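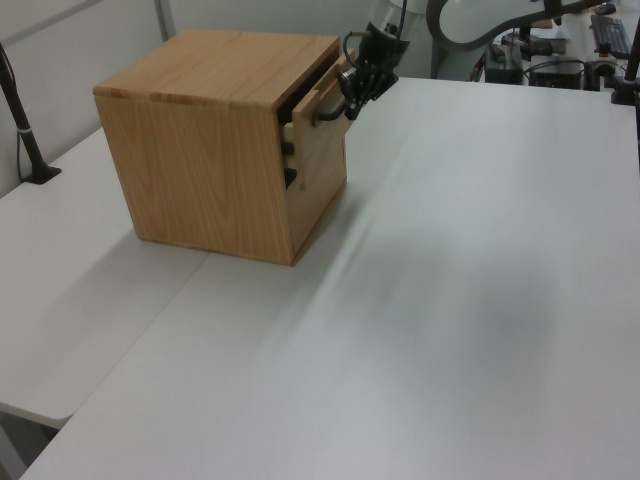 Graça Figueiredo would not buy it for the doors. She wrote to us after the first version of this page went up, and her point was that anybody paying for the Ultberg kit because it can open a cupboard is paying for the wrong thing. Any fairly patient person with an arm and a gripper can get a cupboard open, she said. What costs the time is getting the same cupboard open when it has shifted since lunch.

Fair enough, and it is more or less where we ended up. The page has been reworked with her comments in mind.

Ultberg Door and Hinge Kit
Sold by: Nedura
Reviewed: 2/27/25
Status: in stock, arm not included

What you get

A set of small wooden cabinets with hinged doors, the gripper finger set, table clamps, a printed set-up guide and a licence for the Ultberg task software. The arm, the computer and the table are your problem. Nedura's listing says "works with most arms", and we would want that word "most" spelled out before sending anyone any money. Ask for the list. We asked and were sent a link to the same listing.

What it claims

The headline is 300 door openings without a person stepping in. It's a nice round number and the small print takes some of the shine off it. The count was made with one cabinet, in one position, and a door that had been left slightly ajar to begin with. None of that is hidden, but you have to go to page 18 of the guide to find it.

Doors that are fully shut are handled by a separate routine, which the guide calls "assisted start". Assisted by whom? By you, it seems. You nudge the door, press the key and stand back.

How it went for us

Setting up took most of a day. The guide is decent on clamping and poor on calibration, and the diagrams for the finger set are for an older version with a different screw. Jirayu Boonchu worked out the right order in the end and has posted it on the Flirkport forum, where it is a good deal more use than the official one.

With the cabinet where the software expects it, the kit does its job. The fingers take hold at the top corner of the door and the arm pulls it round on its hinges. It is slow. You could make a cup of tea during the cautious setting, and the quick setting gave us a few bad grips that we did not enjoy listening to.

Move the cabinet a hand's width and things get less pretty. The software does look for the new position, and it often finds it. When it doesn't, it tends to reach for where the door used to be, and there is no warning on screen until the grip closes on nothing. A simple message would do. Nedura say one is planned for May. They didn't say which version, and we have not put it in the plus column.

The cabinets themselves are better than we expected. Solid hinges, no wobble in the doors. They are also light, so a hard pull will drag the whole box along the table, and no clamp for holding the box is supplied. We used tape. For a kit at this price, tape is a bit much.

Price

2000 for the full kit, and another 300 a year for the software after the first twelve months. If you stop paying, the recorded routines still play back but you can't make new ones. That is written plainly on the order form, to Nedura's credit.

Replacement finger pads are sold separately. Ours showed wear at the tips sooner than the guide suggests.

Compared with

The Oyelaran set is plainer and has no software at all, only the fixtures and a sheet of measurements. If you already write your own control code, it is hard to see why you would pay more. If you don't, the Ultberg software is the only real reason to choose this one, and you should try it on your own arm first. Nedura offer a trial on request. Request it.

Good
Cabinets and hinges are well made
Recorded routines keep working without a subscription
Forum is active

Less good
The 300 figure needs a lot of footnotes
Calibration pages in the guide
No way to hold the cabinet still
No warning when it loses the door

Who might want it

A teaching lab with a spare arm and a term to fill could do worse. Somebody hoping to show a client that their robot copes with real kitchens should keep looking, as there is nothing here about sticky catches, soft-close hinges or doors with something leaning against them.

Reader notes

Prapai Phromma: The older finger screws fit if you leave out the washer. The guide is wrong on this.

Jurgita Stankevičius: We asked for the trial and were offered a video call. Keep asking, they did send the licence eventually.

Kanokwan Jitpraphai: Does anyone know if the left-hinged cabinet is sold on its own? Nedura have not replied.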